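Live TV viewing figures don't match between the two reports

I look after audience reporting for a small regional channel on the Kollum platform. For November the overnight report gives an average of 1,398 households for our evening program. The consolidated report gives 346 for the same slot. I expected the second number to be higher, as it includes recordings. Which one do I send to advertisers?

Trevor Caron 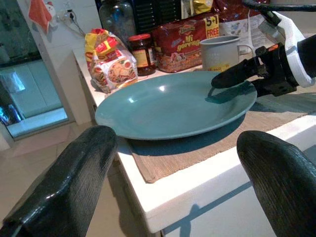 Last modified: November, 5:40 pm

Answer 1
Check the units first. In Kollum the overnight file defaults to reach (any household tuned in for one minute or more). The consolidated file defaults to average minute audience – a different measure, and always the smaller of the two on a long program. Set both to average minute under Report Options and run them again. Recorded viewing is added up to seven days after broadcast, so the consolidated figure should then be equal or higher.

boychuk

Answer 2
Same thing with Zireo exports. I just send the big one.

Answer 3
Don't send reach labeled as an average. Agencies will compare it with their own data. Also look at the panel size printed in the footer. Ours is 700 homes, and a late slot can rest on 5 of them – too few to quote without a note.

Brustinus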